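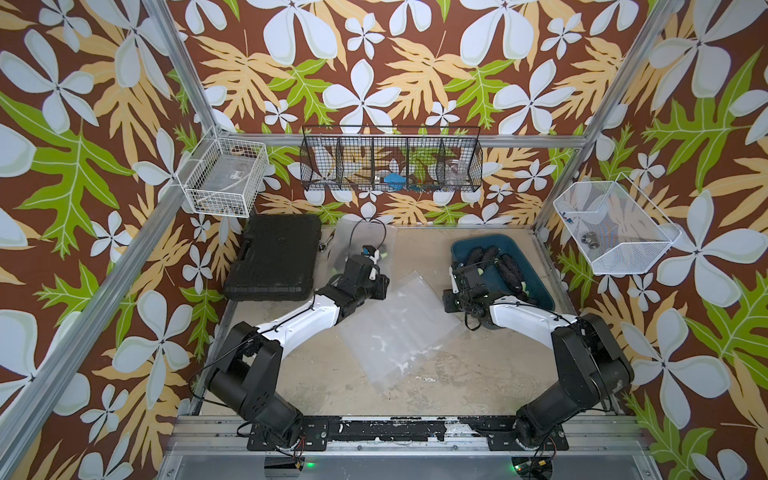
Figure 9.1 Large white flowers and lobed leaves on a deep brown ground. The blooms vary a good deal in size.

Chapter 9
Pattern and Repeat in Printed Wallcoverings

If you have ever lain in bed with a cold and stared at the wallpaper, you have already done most of the homework for this chapter. Sooner or later the eye picks out one flower, wanders off, and finds the very same flower again a little further along. The distance between those two is the repeat, and once you have learned to see it you will never quite stop seeing it (apologies in advance to anyone planning a quiet dinner in a nicely papered restaurant).

In the last chapter we looked at colour, and at how a ground shade can make a small room feel snug or simply gloomy. Now we turn to the way a design is organised across a whole surface. It is a subject with some arithmetic in it, I'm afraid, but the arithmetic is friendly and you will have plenty of chances to practise before the October assessment.

We will begin with the straight match, where each drop of paper lines up with its neighbour at the same height. Then comes the half-drop, in which every second length is shifted down by half a repeat. Designers are fond of the half-drop for big botanicals, as it breaks up the horizontal rows that can otherwise march across a room like a fence. Last is the random match, the kindest of them all to the beginner with a paste brush and a wobbly ladder.
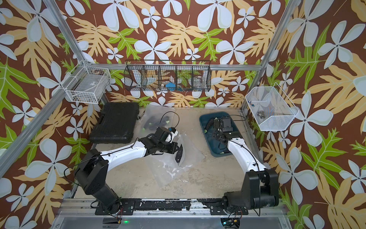 Figure 9.2 Flowers and green and tan foliage on chocolate brown, with the same pattern used on left, back and right walls.

Large florals have been in and out of favour more times than anyone could sensibly track. Our main case study is the Stananell pattern book, a bound set of 2,526 samples kept by the old Plitham print works, and you will meet it again and again in the pages ahead. What I love about it is the marginal notes. Some long-ago colourist has grumbled beside one hibiscus that the green is "too much like cabbage", and beside the next that it is not nearly enough like it! We will use the Stananell samples to follow a single motif from a pencil sketch through to a finished roll, and to see what happens when the same drawing is printed on a pale ground and then on a dark one.

The second case study is smaller and closer to home. The Citness terrace houses were papered and repapered for over 20 years, and the layers found behind one hallway cupboard give us a lovely, slightly grubby record of changing taste.

Before you read on
Find a patterned surface near you – a curtain will do, or a cushion, or wrapping paper. Sketch one full repeat in your workbook, then mark where it meets the next one across and the next one down. Keep the sketch handy, as you will need it for Activity 3.

Key terms in this chapter
repeat, drop, straight match, half-drop, random match, ground, motif, colourway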